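Claltby Hall refurbishment: progress report to the Gruscombe Fund
04/06/2026

The grant of £3,000 has now been committed in full. Most of it went on the main room, where the ceiling lights have been renewed and the old storage cleared out. The work took two weeks longer than planned while we waited for Gukeck to deliver the light fittings. 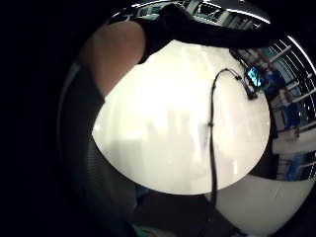
Tables and storage are the part still in progress. Seixas supplied the white tops and we are happy with the finish, but it shows every mark and will need wiping after each session. Leads are the other matter. At present a thin black cable can end up hanging over a white surface and down past the rim, and we would like that tidied before the room is let to more groups. Two floor sockets have been quoted for and cable clips are on order at a cost of £66, which we will meet ourselves.

The remaining shelves are due in September. We will send the final invoices once they are fixed to the wall. No further money is requested.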